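衣類の譲り合いプログラム「Puler」、4月より受け付けを通年に拡大

Drudamholmは、着なくなった衣類を地域で譲り合うプログラム「Puler(ピューラー)」の受け付けを、4月から通年に広げます。これまで春と秋だけだった持ち込みが、いつでもできるようになります!

昨年秋の回には178世帯が参加し、Tシャツや子ども服、冬物の上着まで、本当にたくさんの服が集まりました。「押し入れを見直すきっかけになった」「次はいつですか」という声も多く、担当一同うれしい悲鳴を上げながら準備を進めてきました。 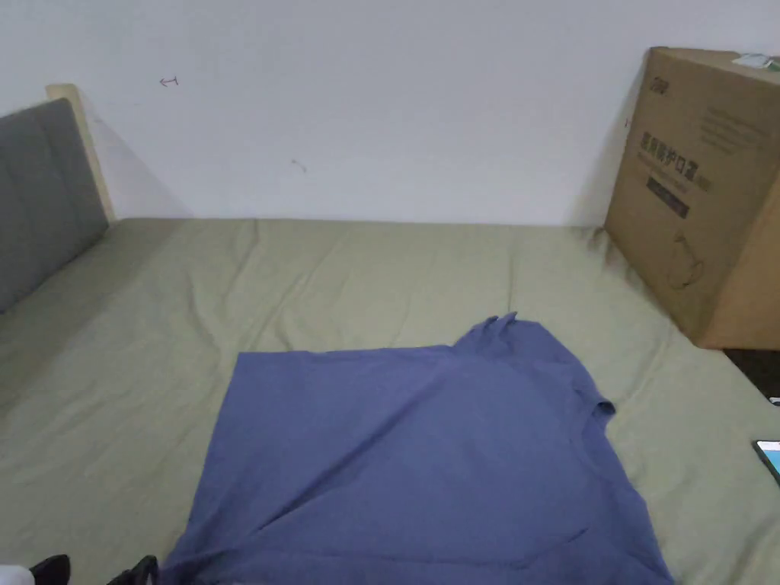 持ち込み窓口は、これまでのSarpong店に、Prekell店と駅前の臨時カウンターを加えた3か所になります。対象は洗濯済みの普段着で、1回につき30点まで。多少の色あせや首まわりのよれがあっても構いません。部屋着や作業着として探している方が意外に多く、前回は持ち込まれた服の87%に次の着手が見つかりました。残りは裁断して、店舗の清掃用の布として使っています。

受け付けの際は、たたんだ状態で袋に入れてお持ちください。サイズ表示が読めなくなっているものは、わかる範囲でメモを添えていただけると、とても助かります。下着、靴、制服はお受けできません。

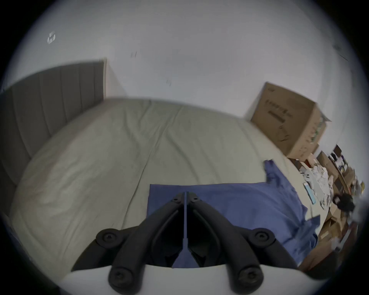
ベッドの上に置かれた青い布

服を受け取りたい方は、各窓口の棚から自由にお選びいただけます。事前の登録も、服を持ち込んだ実績も必要ありません。棚の入れ替えは毎日午前10時です。夏物は5月から並べる予定ですので、どうぞ気軽にのぞいてみてください。

本件に関するお問い合わせ
Drudamholm 広報担当(Sarpong店内)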